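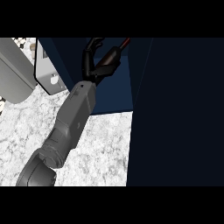

The September open day at the Berhe building was announced as a demonstration of household automation, and I attended in my capacity as a member of the Takesmont residents' association. The following account is written for those members who asked for one and were unable to make the trip.

Registration opened at 9:30 in the morning. The organizers had issued 200 places and sent each visitor a numbered badge; mine was 119. Coats and bags were to be left on the ground floor. The queue moved slowly, as the badge printer had stopped working and the names were being written by hand.

The program was divided into two parts. The first was a talk by Kedir Degefa, who leads the kitchen project at Uvham, the company that hosted the event. The second was a session in the demonstration room, where visitors could watch the robot being operated inside a simulated kitchen and put questions to the staff.

Mr. Degefa spoke for just under an hour. His subject was the reason his team does so much of its work in simulation before a physical machine is allowed near a real counter. A simulated kitchen can be reset in a moment, he explained, and a dropped item costs nothing. The same task may be attempted many times with small changes – a cabinet moved closer, a different countertop, an appliance shifted to one side. He informed us that the team had recorded 842 attempts at kitchen tasks during the summer, and that the failed attempts were kept along with the successful ones. He declined to say what share had failed, but he offered the figure to anyone who would write to the office for it. I have written and will add the reply to this page when it is received.

The software used for the simulation is called Eltudico. It was developed in the same building and, as I understood it, is not yet offered for sale.

The demonstration room holds fewer people than the lecture hall, and we were admitted in small groups. My group waited in the corridor until shortly after eleven. Inside, chairs had been arranged in a half circle facing a large screen, and a member of staff sat at a desk to one side.

The simulated kitchen was plainer than I had expected. It had a white marble counter, navy blue cabinets, and a few appliances pushed toward the back. The robot's arm is gray and ends in a black hand with jointed fingers. Much of the discussion in our group concerned this hand. A gentleman seated near me asked why a simple two-pronged clamp would not serve as well and cost a good deal less. The operator replied that a clamp is adequate for boxes and jars, while a round handle with a thin shaft calls for fingers on one side and a thumb on the other. One may agree or disagree, but I found the answer clear.

I asked about reach. Where a tall cabinet stands very close to the robot, there is little room in which to turn a long object held in the hand. The operator acknowledged that this was a frequent difficulty and said that narrow layouts are included on purpose. She added that the team would be glad to receive floor plans of older apartments. Several of our members live in units with galley kitchens, and I have asked whether the association may submit their measurements.

Questions were also raised about cost, noise, and what would happen in the event of a power failure. On cost there was no answer. On noise, we were told that the simulation has nothing to say and that measurements would be taken on the physical machine. The matter of power failure was referred to a colleague who was not present.

Refreshments were served on level 2 from noon. The elevator was in service throughout the day, and seating was provided on each landing. I would note for the organizers that the signs at the rear entrance pointed toward the loading area, and that a number of visitors – myself included – lost some time as a result.

A printed summary of the talk was available at the exit. I brought back several copies, and members may collect one from the association's mailbox room during the usual hours. Those wishing to send questions to Uvham should pass them to me in writing before the end of the month, so that they can be forwarded together.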